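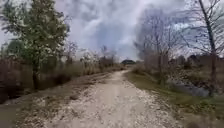
Someone from Prollent will ask at this point why we don't just use GPS. Let them finish. Answer: we do, and the planner treats it like a weather forecast. Then slide 2.

Path following, the dull version. Segmentation labels each patch as gravel, verge or don't. The labels go into a cost map, the planner picks the cheapest line through it. Felov is the planner. Prendergast is the tool we wrote to find out why Felov did that.

Point at the dark rut on the left, running alongside the gravel. Same stones, different colour. The January build scored it as verge. Pause for sympathy.

Mention the 400 ms replan limit. Do not mention what it was before.
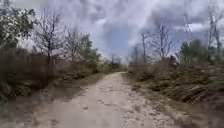
The Itel reviewer wrote that a path with soft edges is a labelling problem and should be fixed in the labels. Fair, up to a point. Sand runs into grass along a wobbly line, and 2 annotators will draw it 2 ways. We now keep the disagreement and pass it on as cost, so the planner slows down where people argued.

Branches in the heather on the right: off the path, so Felov ignores them. Say this confidently.

Live replay next. If Prendergast hangs, talk about logging until it stops hanging.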